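The Brastora Reading Room > Short Fiction and Small Presses
Thread: Kisetti's flash issue, has anyone got to the end of it?

marmalade_shelf wrote:
Hello all, I hope everyone is keeping well and has a decent pile of books within reach. I wanted to start a thread on the new Kisetti because I have been carrying it about the house for a fortnight and I've run out of people at home who will let me read bits aloud to them. For those who don't know it, Kisetti is the little magazine that comes out of Rolville twice a year, and for this number they've given the whole thing over to very short fiction, nothing longer than 2000 words and a good many pieces far shorter than that.

My favourite by a long way is "The Ferry Clerk", which is told entirely through the notes a ticket clerk leaves for whoever has the next shift. You start off thinking it's a comic piece (there is a lovely running grumble about the stapler) and then somewhere near the middle you notice that the replies have stopped and the clerk is still writing. I read it in bed with a cup of tea going cold and then went straight back to the beginning.

What I'm less sure about is the very tiny stuff at the back. Some of them are barely a paragraph! I'd love to know what others made of those, and whether I'm simply too old-fashioned to enjoy a story that ends before I've found my glasses.

pentlow wrote:
Oh good, I was hoping somebody would start this. I'm with you on "The Ferry Clerk", it's a gem, though I read the ending differently. I took it that the other clerk had been moved to another landing and our narrator knew perfectly well, and carried on with the notes because it had become a sort of diary. The line about leaving the lamp on "for form's sake" seemed to me to give it away. But I may be reading my own working life into it, I once shared a desk with a man on the opposite shift for years and we only ever met at a Christmas do.

As for the tiny ones, I think you have to slow right down. I tried reading them all in one go the first evening and it was like eating a whole box of mints, I couldn't have told you one from another. The second time I had one each morning with my toast and they did much better that way. "Salt, Then" stayed with me all day.

quillandkettle wrote:
I'm going to be the grump, and I do say this with affection because I've subscribed to Kisetti since the days when it was stapled. I think the shortest pieces are a fashion, and a rather lazy one. When you've only got 100 words to play with, it is terribly tempting to put in a dead parent and a window and let the reader do all the work. "Salt, Then" is a case in point. Take away the title and what have you got? A woman washes a pan and remembers her mother. I'm sorry, I know people love it, but I wanted to hand it back and say yes, lovely, now write the rest.

"The Ferry Clerk" is a different matter altogether, because there's room in it for things to change. It must be one of the longest in the issue and I don't think that's a coincidence.

marmalade_shelf wrote:
I did laugh at the dead parent and the window, because once you've said it I can't stop seeing them. There is a window in nearly every one! I shall have to forgive the one with the greengrocer, though, as his window has got a job to do.

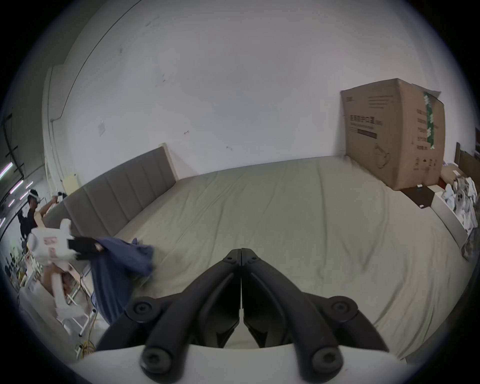
I suppose what I keep coming back to is whether a story that short is closer to a poem, and whether I'd have been kinder to it if it had been set out like one. I've got a lot of patience for a poem. I'll read one several times over without minding that I don't follow it. Give me the same words in a block with a full stop at the end and I start asking where the plot is, and that's hardly the writer's fault.

hob_and_ingle wrote:
I've been meaning to join in on this board for ages and this seems a friendly place to begin, so hello. I write very short pieces myself (none in Kisetti, I should say, they've turned me down in the nicest possible way more than once) and I would like to stick up for them a little.

Quillandkettle, I do see what you mean about the reader doing all the work, but I don't think it's laziness on the writer's side, or it isn't always. A piece I finished last August started out as a perfectly ordinary short story with a train journey in it and two sisters and a quarrel over a piano. I kept taking things away and the quarrel kept getting louder. In the end the piano went as well and there was only one sister left, talking. It took me far longer than the full version had, and I've still got the full version in a drawer, and it's dull as anything.

What I'd agree with is that magazines print too many together. Fifteen in a row at the back of an issue doesn't do any of them a kindness. If Kisetti had scattered them between the longer stories we might be having quite a different conversation.

quillandkettle wrote:
Welcome, hob_and_ingle, and that's a very fair answer, more gracious than my post deserved. I'd like to read the sister. I'm still not persuaded about "Salt, Then" but I'm happy to grant that somebody may have sweated over it. My complaint is that I can't tell from the page, and with a longer piece I generally can.

I agree completely about scattering them. The old editor used to put one very short piece between each of the long ones, like a sorbet, and you never felt you'd had too much.

pentlow wrote:
Has anyone compared this with the Coutinho anthology from a while back? I got mine down from the shelf last night to check. That one has a proper introduction where they set out what they were after, and they drew the line at 200 words for what they called the "small hours" section. I thought it was a daft rule when I first read it, but looking at it again the limit seems to have made people braver. There's one written as a lost property list, and one that's a single sentence running over two pages of quite large type. I can't find a wistful window anywhere in that section.

The Coutinho is harder going as a whole, mind you. I remember giving up on the long middle story, the one with the surveyor, and feeling rather guilty about it.

marmalade_shelf wrote:
The surveyor! I gave up on him too, so you are in good company. He was still measuring the same field when I left him.

I'd forgotten the lost property list, thank you, I'm going to dig that out this evening. I think I lent my copy to my niece and she has very likely lent it to someone else, so this may take some doing.

lanternfish wrote:
Putting a word in for the surveyor, because somebody has to. If you push on past the field there's a marvellous section where he lodges with a family who won't tell him the name of their village, and it's the best thing in the book. I do admit the field is a trial. I'd suggest starting from the lodging house and going back to the field afterwards if you feel you've missed anything (I doubt that you will).

On Kisetti, I'm more on quillandkettle's side than I expected to be. I enjoyed most of the small pieces while I was reading them and I'd struggle to tell you what happened in more than a couple. But then I'm the same with songs, and I wouldn't call a song lazy. What I did love was "Two Kettles", which hasn't had a mention yet. The couple dividing up the kitchen when they separate, and being so dreadfully polite about it that they end up each insisting the other has the good saucepan. I thought that was sadder than anything with a funeral in it.

hob_and_ingle wrote:
Yes, "Two Kettles"! The polite ones are always the saddest. I liked that we never hear why they're parting, and that he labels the spice jars for her before he goes. I could have done without the last line, where she puts both kettles on. I'd have stopped at the jars.

pentlow wrote:
I'd keep the kettles, I think. Without them it's only his story, and I was glad to have her do something at last, even something a bit silly.

quillandkettle wrote:
Given my user name I am obliged to vote for keeping the kettles.

marmalade_shelf wrote:
Quite right too. Well, I've had a word with my niece, and the Coutinho is apparently with her flatmate, who is "nearly finished" and is enjoying the surveyor very much. I'll report back on the lost property list when it finds its way home. In the meantime, if anyone would like to pick one of the tiny ones and read it alongside me, a single one, over toast as pentlow recommends, I thought we might try the greengrocer first. I'll put up a separate thread for it so that we don't spoil it for anybody who is still working through the issue.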